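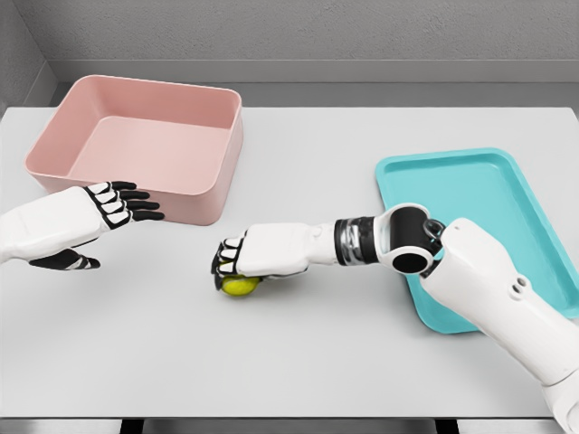

Gordon Vachon had been sorting returned sporting goods for Hilden for the better part of his working life when the company told him that a machine would be learning the job. He took it better than his wife did, he says, laughing, and then he gets up to refill my coffee before I can tell him I've had plenty. We are in the break room on the upper floor, a little after seven in the morning, with the early shift already busy below us. Before the robots came to the returns line they were tried out in simulation, and Gordon was asked to sit in and comment. He remembers the pink bin and the teal tray, and a white hand with black joints closed over a tennis ball. "I said, you're holding it like it's going to run away from you," he tells me. "And the young fellow wrote that down! I'd never had anybody write down how I pick up a ball."

The young fellow was Diarmuid Madigan, who works for Ivetance, the firm that set up the system. He joined us halfway through the second pot. Diarmuid spent most of March on the floor in borrowed safety shoes, watching people's hands. "I came in thinking sorting was sorting," he said. "Then I saw Gordon squeeze a ball and put it aside without even looking at it, and I asked him why, and he had to stop and think about it. It had gone soft. His hand knew before he did."

The returns line now handles 3000 items on an ordinary day, and the robots take the easy ones – balls, boxed shoes, anything with a clean label. What they can't settle goes down a side belt to the people. I had expected to hear that this made the work lighter, and for the shoulders it has. Gordon used to go home and lie on the kitchen floor for 30 minutes before supper, and he doesn't anymore. But he misses the easy ones. "You could think your own thoughts with a crate of tennis balls," he said. "Now everything that reaches me is a problem. Somebody's sent back one ski boot and a birthday card."

Cathal Hanrahan, the shift lead, hears that complaint a good deal. There were almost 40 people on the line when he started and there are fewer today, though he is careful to say that the ones who left moved to packing or retired. He doesn't pretend they were all glad about it. He has begun swapping people between the side belt and the loading bay every two hours, which was Gordon's suggestion, and he has asked for a second chair at the screen where the robots' mistakes come up, so that whoever is there has some company.

I asked Gordon whether he would have chosen any of this. He turned his cup around a few times. "I'd have chosen to be asked earlier," he said. "They asked me how to hold a ball, and that was nice, I enjoyed that. I'd have liked to be asked about the breaks too, and how fast the belt should go."

The belt speed is up for discussion again next month, and Cathal has put Gordon's name down for the meeting.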